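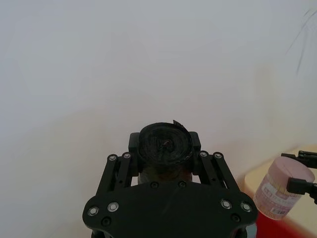 I moved to Clurnham in November, which everyone told me was the wrong month to do it. The bus from Tornden was running on its winter timetable, my boxes were late, and I spent the first night eating crackers on the floor in my coat.

I'd come for the walking. Well, I'd come for the cheap rent, but the walking is what I told people! There's an old rail bed that leaves town behind the feed store and follows the river for 12 miles, flat the whole way, and I figured if I did a piece of it every morning before work I'd either get fit or get bored.

I got blisters. My shoes were an ancient pair I'd bought for a wedding weekend in Ventura (sunny, dry, no mud to speak of) and they gave up in the first week. So I bought real boots, and thick socks, and a hat I still don't like, and went back out.

What surprised me was how much I started looking forward to the dull parts. Past the second bridge there's a long straight bit with nothing but reeds - no view, no bench, no phone signal - and that's where my head finally goes quiet. I've planned whole dinners out there. I wrote most of a letter to my sister and then forgot it by the parking lot.

Some mornings I meet a woman who is 82 and passes me like I'm standing still. She does the loop to the mill and back, seven days a week, and she thinks my boots are too heavy. I'm starting to think she's right.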